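Folding Day at Dramgate
November 2018

Twice a year we have a proper go at the clothes, and I look forward to it far more than a grown adult should! Everything comes out of the drawers, everything goes onto the bed, and for an afternoon the bedroom turns into a sort of market stall. I love it. You find the shirt you were sure you'd left on a train, and you remember that you own purple things.

We did the summer and in-between clothes in October, which was a muddle, so the second round was mostly about getting the folding right. I've settled on stacks by the bed rail first and drawers second. Sleeves in, bottom third up, top third down, then a quick press with the flat of the hand. Big checked pieces get spread right out on the bedspread before anything else happens to them - they hide their creases terribly well.

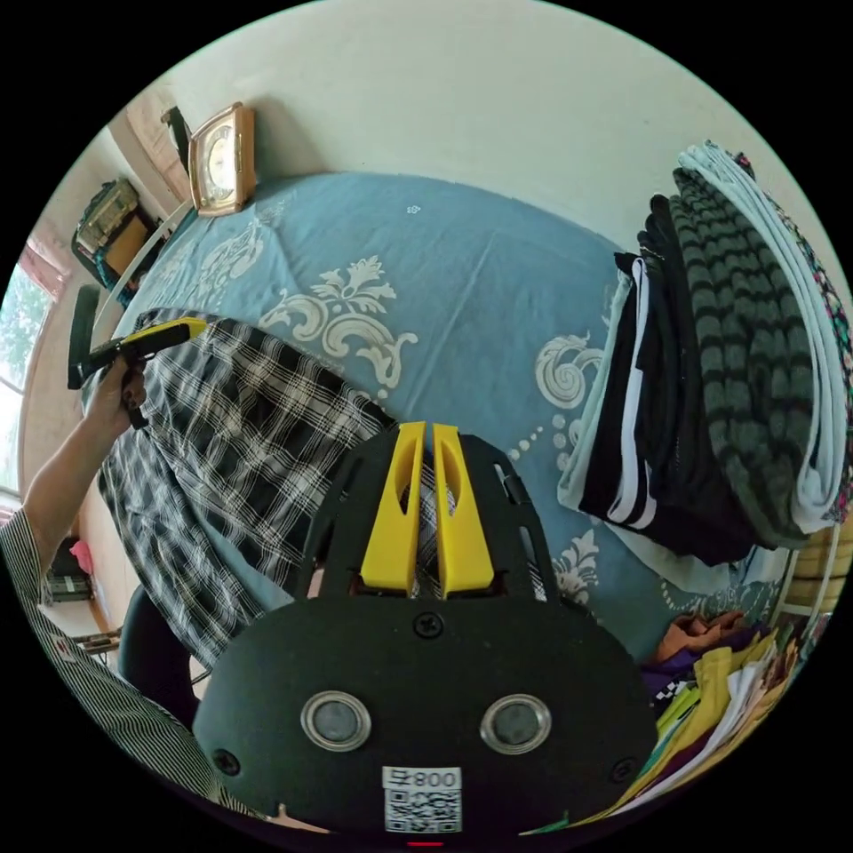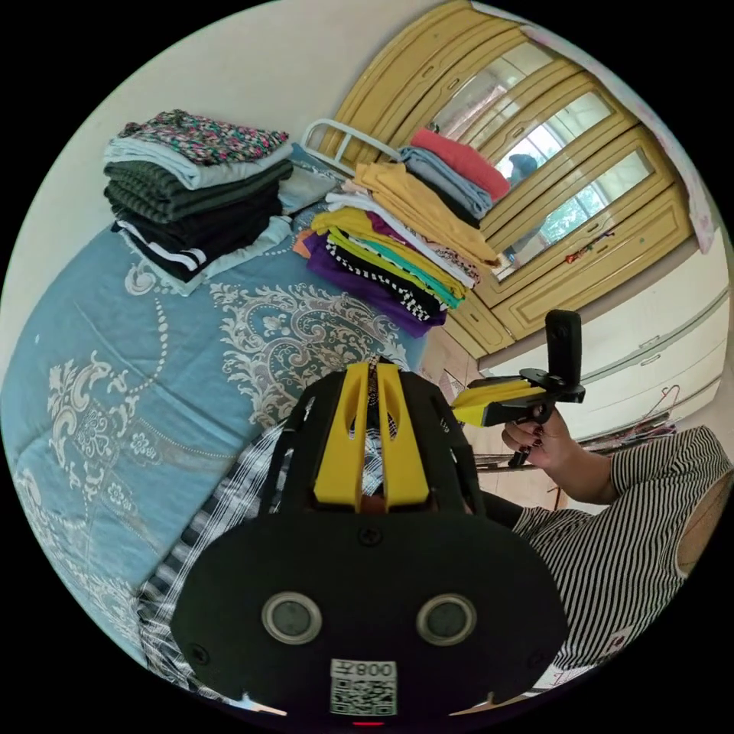 Plaid on the blue bedspread, and two stacks of folded clothes with the wardrobe beyond. The coral-red and mustard together make me very happy.

Fotini Pappas wrote in after the last gallery to say that she gave up on tall stacks years ago, as hers always slid over by the weekend. She stands everything upright in the drawer, like files, and puts knits in a separate one so they don't get squashed. She also rolls her scarves, and swears a drawer holds nearly twice as much that way.

I'm tempted, I really am. My drawers are long and fairly shallow though, and jumpers stood on end might catch when I close them. I'll try it with T-shirts first (there are some 33 of them, so it'll be a fair test) and put the results up with the next lot of pictures.

Still to do: the winter scarves, the odd socks, and a bag of things for my sister to look through before they go to the charity shop.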